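The rule book that fits on one sheet

Huguette Sutherland wrote the simulation practice guide at Koltamum, and she would like it known that the first draft ran to 300 clauses. The current one has 25. "People had opinions about all of them," she says. "Mostly the people who hadn't read them."

Her favorite is clause 2: a team may not quote a success rate until it has said, in writing, what counts as success. "You'd think that was free. It cost us most of April."

The guide also wants runs in rendered homes judged from the gripper's own view, tilted walls, missing ceiling and all. Sutherland has little patience for tidy overhead shots. "The arm doesn't get one. Why should the reviewer?"
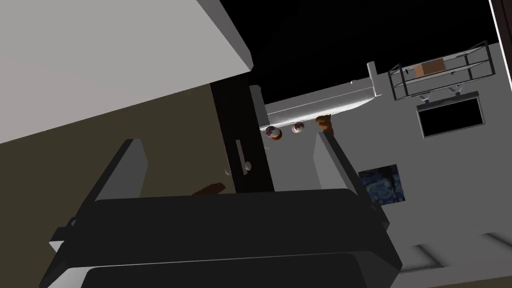
Gordon Tremblay thinks the clause goes too far, and says a reviewer with a wrist view and no second angle will sign off on anything that looks busy. Sutherland has heard this before, from him, at length. "He's half right. I gave him a footnote."

Then there is the matter of failed runs. Every one stays in the log, with the version of the room it happened in. Varker, the log tool, now holds over 600 of them. "It's the most honest thing we own," she says, "and nobody wants it on a slide."

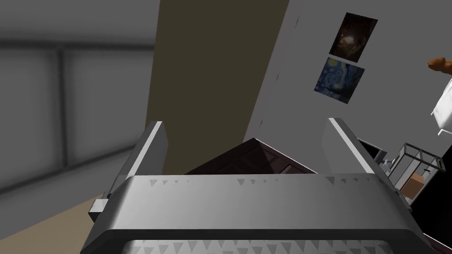 What she would cut next

Clause 19, on naming files. "I wrote it, I defended it, and I broke it before lunch."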